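4.2 The basket as a place in its own right

When we began visiting homes for this study we expected to write mostly about cupboards and drawers, and the small wire basket hardly figured in our plans. It came up again and again in the interviews all the same, and by the end of November we had set aside a separate set of notes for it. People keep baskets on desks, on kitchen tables, beside the bed and at the end of the sofa, and they talk about them with a good deal of affection. Of the 3,195 placements recorded in the household diaries, 1,188 were placements into or onto a basket, tray or open rack of some kind, and that was a good many more than we had allowed for in the coding sheet.

What interested us most was the way people treat height. A basket with a single floor is usually filled from the middle outward, and whatever goes in first tends to stay at the bottom until somebody tips the whole thing out. A basket with a second level works rather differently. The upper panel becomes a kind of small tabletop, and our participants reserved it for the things they would reach for again before the day was over – a cup, a pair of glasses, the phone. The lower panel took the slower things, such as spare batteries, unopened letters and the good scissors. One participant in the Brodwood group told us she thought of the two levels as "today and some other day," and we have borrowed her phrase more than once in our own conversations since.

Figure 3 gives the simplest arrangement we discuss, a single drinking cup on a two-level basket, with the tabletop in front of it left clear.

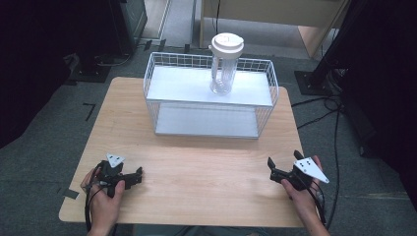
Figure 3. Lidded plastic tumbler standing on the upper panel of a white wire basket, on a light wooden table.

Several things about this arrangement came up in the interviews. The first is that the tumbler stands to the left of the middle, though only a little. Hosseinzadeh, in an earlier and very readable account of desk habits, suggested that people who set down a single object will nearly always leave a usable space beside it, as if holding a seat for a friend, and our diaries give this idea a fair amount of support. Participants who were asked to put one cup on an empty upper panel seldom chose the exact center, and when we asked them why, most of them laughed and said they had never given it any thought. Kamran Nikzad, who carried out the interviews with great patience, noted that the question often led people to move the cup there and then, usually back to where it had been.

The second is the matter of the rim. A tall cup rises well above the wire wall, and its lid is easy to find and take hold of, even for someone whose attention is elsewhere. Shorter things fare less well. We had many remarks in the diaries about jars, erasers and lip balms that disappeared behind the wires and were bought again the following week. Open grid walls do help, as one can look through them to the lower level without lifting anything out, and participants who had replaced a solid box with a wire basket spoke warmly of the change. They were less fond of dusting it.

The third concerns the table itself. Participants described the clear stretch of wood in front of a basket as the part they actively looked after, the place where a notebook or a plate could go down without anything having to be shifted first. In the diaries kept by the Cullar group, 109 entries mention clearing this strip, and in most of them the basket is where the cleared things ended up. A basket that sits toward the far side of the table therefore does two jobs, in that it holds its contents and it also keeps the near side free for whatever the person is doing. Those who kept their basket close to the front edge complained more often of having no room, even on tables of generous size.

We would not want to make too much of a single cup. Most of the baskets we met with were a good deal fuller, and the two-level kind brings its own troubles once the upper panel is crowded, as anything stored below becomes harder to get at. Participants dealt with this in their own ways, and we take up the crowded basket, together with the habit we came to call "parking," in the next section.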